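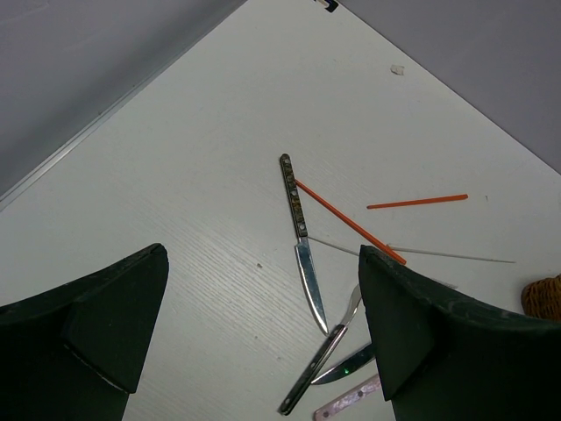

Reimbursement for a desk purchased before a remote work agreement is signed

Last updated: 9 Mar 2023

I am a benefits coordinator at a regional office of Skurnia, and I am seeking guidance on the home office allowance that our employees receive under their remote work agreements. The allowance is $383 per person and may be applied to a desk, a chair, or lighting. Our written policy states that the purchase must be made "during the term of the agreement."

One employee bought a white desk from Chauvin while her agreement was still awaiting her manager's signature. The order was placed 2 days before the agreement took effect, and the desk was delivered after that date. The receipt shows the order date only. The price was within the allowance, and the item would otherwise qualify.

Our payroll department has declined the claim on the basis of the receipt. The employee has asked for a written explanation, and I would prefer to be certain of our position before providing one. Is the date of purchase generally understood to be the date of the order or the date of delivery? May an employer make an exception without being required to make the same exception for every later claim?

Chenxi Long

PLUVDALE_HR

The answer depends first on the wording of your own policy. If "purchase" is defined elsewhere in the document, that definition should be applied. Where there is no definition, many employers look to the date on which the employee was charged. Some retailers charge the card when an item ships, so the date of the charge may be later than the date of the order. I would recommend asking the employee for the card statement before a final decision is issued. If the charge was posted on or after the effective date, payroll may be able to approve the claim without any exception.

With regard to exceptions, an employer may generally grant one, provided that the decision is recorded and that similar claims are treated in a similar manner. Our own office addressed this by adding a short grace period to the policy. Purchases made in the 30 days before the effective date are accepted if the agreement is later signed. The number of disputed claims fell considerably after that change.

Please also confirm how the payment will be treated for tax purposes. A reimbursement made outside the terms of a written plan may be handled as wages, and the employee should be informed of this in advance. State law may also require repayment of certain work expenses regardless of what the policy says.

mwheeler107

Order date. The receipt is the record and payroll was correct. She can return the desk and order it again if the store allows it.

Records Desk, Plotance

I would add one point to the first reply. The letter to the employee should quote the section of the policy that was relied upon, state which document was reviewed, and explain how she may request a second review. If the card statement has not yet been examined, the letter should say that the claim remains open pending that document. We revised our standard letter last May to include these items, and it is now used for all claims under $1,000.

The earlier suggestion to return the desk and reorder it should be treated with caution. Return shipping on furniture can be costly, and an auditor may question two orders for the same item.

Related topics

Does a home office allowance cover delivery and assembly fees?
Who owns equipment purchased with an employer allowance?
Acceptable proof of payment when a receipt has been lost
Changing the effective date of a signed remote work agreement
Returning office furniture at the end of employment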